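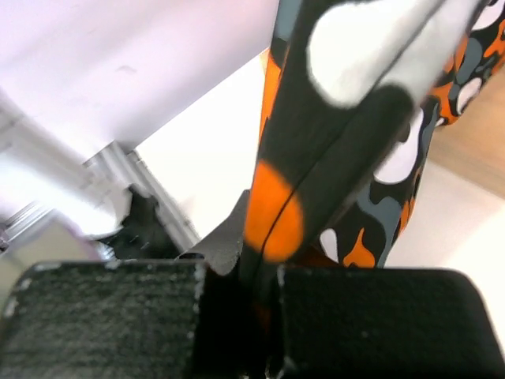
Open day at the Nirkbridge sleep clinic

The clinic in Nirkbridge opened its doors for one afternoon in July. I went because I have slept badly for years and my GP has mentioned a referral twice.

We were taken round in groups of 12. The first stop was a bedroom where patients stay overnight. It has a single bed, a lamp and a box on the wall that the sensor leads plug into. The nurse said most people sleep worse than usual on the first night and the staff allow for that when they read the results.

Next door is the room where the recordings are scored. One night is split into short sections and each is marked by hand. The clinic sees 500 patients a year, and the wait for a first appointment is 40 days.

The talk at three o'clock was on insomnia and blood pressure. It was clear but rushed, and questions were cut short. I would have liked more on shift work.

Tea was in the corridor. Parking is free after two, and the bus from Flestau stops outside.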